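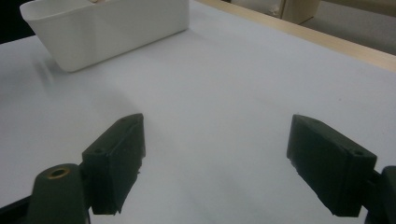 Hậu Trương wants to know who gets to stop the line once the Hamura cell is running, and whether stopping it will show up against the operator's name the way a late kit does now. Asked at the bench this morning, again at lunch. I had no answer either time. Writing it down so it doesn't get lost among the mechanical items.

**May 10, 2019 — Elberg, kitting bench**

Work today was on the hand-held gripper and the pick routine for the small-parts kits. Notes in the order I got to them.

**Finger pads**

Green pads are still on. Lower edges on both are ragged, with what looks like chipping. No measurement taken of how much is gone. I don't know yet how much is wear and how much is the print, and I have no photo of the pads new to compare against. Next set gets photographed before it goes on.

Inner faces have to hold a flat washer on edge without letting it rotate. With the current pads this works when the washer is presented square and fails when it is more than a little off. The operators correct for this with the wrist and don't notice they are doing it. The arm will not. Options:

- softer facing glued to the inner face (cheap, will need replacing)
- new pad geometry with a shallow groove
- change how the washers are presented

Third option moves work back to whoever fills the bins. I'd leave it for last. It was proposed at the planning meeting as "no cost" and it is only no cost if the filling time isn't on anybody's sheet. Currently it isn't.

**Opening width**

Fully open, the pads clear everything in the current kit list. The Tôn bracket was the concern and it passes in both orientations. Full open is slow to close on the thin parts, though, and people have started half-closing the tool on the approach. Good habit for them, but it makes the recordings inconsistent with the written procedure, which says full open at start. I'd rather change the procedure than the habit. Draft wording:

> Begin with the fingers open wide enough to clear the part. Full open is not required.

**Bench layout**

White bin stays back left. It was front left until last week and left-handed operators were reaching across their own tool to get to it. Back left costs some reach for the shorter people. Tried a riser under it, and the riser slid. Leave the bin flat on the table until there is a fixture.

The pale tabletop is causing trouble with the clear polyethylene bags. Bag edges get lost against it in the bright part of the bench. A gray mat would fix the bags and might make the zinc parts worse. Need to test both under the same light before ordering anything. Also check whether a mat shifts when leaned on. Everyone leans on that bench.

**Timing**

Manual kit, bare hands: 80 seconds, from the existing time sheet.
Same kit with the hand-held tool: 195 seconds, my stopwatch, one operator, one kit.
Planning target for the cell: 40 seconds.

The middle number is going to get quoted out of context, so for the record: it is a person using a two-finger tool in place of ten fingers, while doing the job carefully enough to be learned from. It says nothing about the operator. It should not be entered in Tekum under the operator's ID. I found that Tekum does this by default for any job started with a badge scan, and I have asked for a separate job code. Until the code exists, sessions are logged on paper and kept in the drawer under the bench.

The 40 is a figure from the planning deck. I can't find what it was based on. It excludes bin changes, and bin changes are where a good part of the 80 goes when a shift is busy.

**What changes for the bench**

Tried to list this without guessing too much.

Picking itself goes to the cell for the standard kits. Non-standard kits, rework and returns stay by hand. At present the standard kits are what people do when they are tired or new, and the rest goes to whoever is fresh. With the standard kits gone, the hand work left over is all the awkward kind, for the full shift. I don't see this in the plan anywhere. Rotation with the inspection table would help. Inspection sits under a different supervisor, so that is a conversation and I can't settle it from here.

Training: new people learn the part numbers on the standard kits. If the cell takes them, there is no easy material left to learn on. Suggest holding back 2 standard kits permanently for hand work. Throughput cost is small. Expect an argument over it.

Clearing faults: someone has to be called when the cell drops a part. The plan says "operator intervention" and doesn't say which operator, or what happens to the kit they were in the middle of. A half-finished kit left on the bench is our most common source of miscounts already. Minimum requirement from my side is a marked place to park an open kit, and a rule that whoever opened it closes it.

Stop authority, i.e. Hậu's question. My position, to be discussed: anyone at the bench can stop the cell, no reason code required at the time of the stop, stops recorded against the cell and never against a person. Reason filled in afterward by whoever does the restart. The controller allows this. The default reporting template doesn't, and the template is ours to edit.

**Session notes from operators**

Copied from the paper sheets, lightly shortened.

- Tool is fine for boxes, annoying for anything in a bag.
- Wrist sore after a long run. Wants a break written in, and wants it written in as a break.
- Would like to see what the arm does with the recordings before being asked for more of them.
- Mount catches on a loose sleeve.

The third one is reasonable and easy. I'll set up a playback at the bench once there is something worth playing. The sleeve problem I can reproduce with my own lab coat. For now roll sleeves, and I'll look at a cover.

Wrist: capped sessions at one kit batch per person with a change of task in between. Wrote it on the sheet as a break.

**Open**

- [ ] new pads, photograph before fitting
- [ ] groove geometry, send to print with the next set
- [ ] gray mat, borrow before buying
- [ ] Tekum job code — chase
- [ ] revise opening-width step
- [ ] source of the 40-second figure
- [ ] parking spot for open kits, tape it out and see if anyone uses it
- [ ] rotation with inspection, needs agreement before August
- [ ] stop authority: write one page, give it to Hậu first for comments, then send up

Stopwatch is in the drawer with the paper sheets.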